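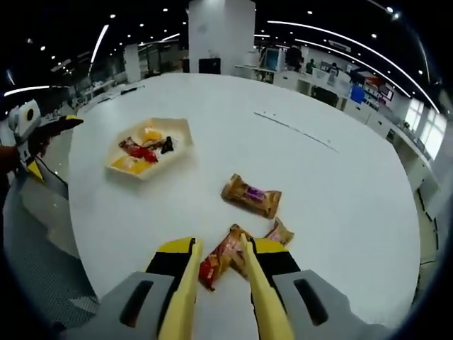 Pisorex 2.5 and the clipboard

The 19th May build of Pisorex finally keeps the clipboard when you close a file. Earlier versions threw it away, so moving a block between two files meant leaving both open, and on a machine with little memory that limited you to short ones.

The buffer holds 205 lines. Anything longer is cut without a warning, so check the last line after you paste. Tabs survive. Trailing spaces do not, and I have not found a setting for that.

Kvam mode still maps Delete to the wrong key on my keyboard. The fix is to open the key file, find the second entry for Delete and remove it, then restart. Reloading the key file from the menu has no effect.

Search is almost unchanged. It now wraps at the end of the file, but replace does not, and you have to go back to the top yourself.

I have not tried the Serness port. The notes say it needs a newer font loader than the one I have.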